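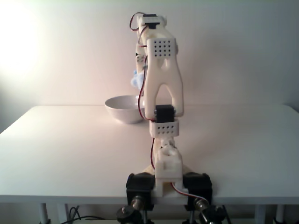 Mawuli Akpalu thinks people like me should buy a finished arm and stop fiddling. He wrote under my last piece that a printed robot is a hobby dressed up as engineering, and that the money and evenings would be better spent on something with a warranty.

I think he is wrong, although he is right about the evenings. We started on ours at the Hamel workshop in September, and a good part of the first month went on reprinting joints. The parts are plastic, the motors are small hobby servos, and the whole thing is held to the table by two clamps. It will never lift a brick. We gave it one job, which is putting soft things in a bowl, and it is harder than it sounds.

The case for building is that you find out where the trouble is. With a bought machine, a fault is something you report. With ours, Sabina Holub can take the elbow apart on a Monday evening, see which screw has worked its way out, and have it back together by 10. We have replaced 2 servos so far and moved the wiring more times than I would like. Each time we understood the arm a bit better – and so did whoever was standing there holding the screwdriver.
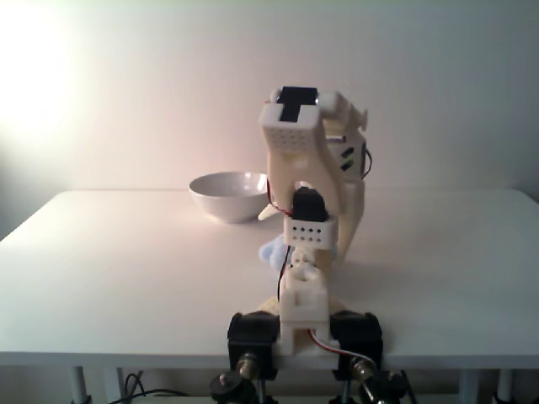 Cost matters as well. The workshop in Lasville was quoted 3,339 for a small arm from Drirka, before delivery. That may be fair for what it does, but it is almost our whole yearly budget for tools. It would also have gone in a locked cupboard, as expensive things do, and only four members would have been allowed to touch it.

Printed parts do have real faults. They flex. They wear at the joints, and an arm that lined up well last week can need setting again. If I had to pack boxes all day I would buy the Drirka and not think twice.

A shared workshop has different work to do. Members at Setia have asked for our files and want to build their own over the winter. I have told them to print the base first, get decent clamps, and leave plenty of slack in the wires at the elbow.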